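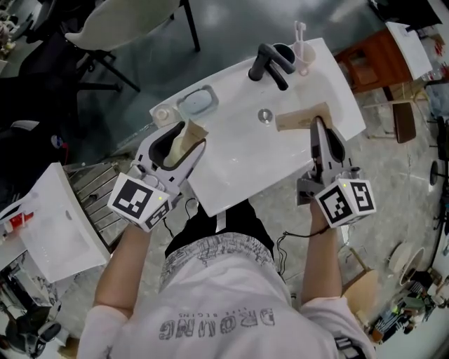
April 27, 2018
By Athumani

I finally got the ring out of our bathroom sink, and it took stuff I already had in the kitchen! Warm the basin with hot tap water, let it drain, then sprinkle 2 big spoonfuls of baking soda all over. Pour on 200 ml of white vinegar (slowly, it fizzes like mad) and go have a coffee. Scrub with a soft sponge – never the green scratchy side – then rinse and dry with an old towel. I redo mine every other week.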